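Carmakers should stop selling horsepower as if it were the only number on the sheet. The new Bornidside coupe makes 898 horsepower and costs more than my house did. I drove one for an afternoon in August and used maybe a third of the pedal, once, on a highway ramp.

The car I keep thinking about is the old Prumum hatchback I owned before I had kids. It weighed very little, the steering told you what the front tires were doing, and you could run it through every gear without breaking a law.

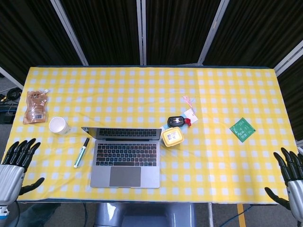

Weight is what has gone wrong. Gandidura added 384 pounds to its small sedan in one redesign, then added power to hide it. The result is quicker in a straight line and duller everywhere else. It also eats tires - mine were done early, and a set of four ran just over 1,000 dollars.

I would gladly give up the 48 interior lighting colors for thinner seats and a smaller wheel. Plenty of buyers would not, and dealers know it. But one light, simple car in each lineup is a fair thing to ask for, and right now most brands don't offer it at any price.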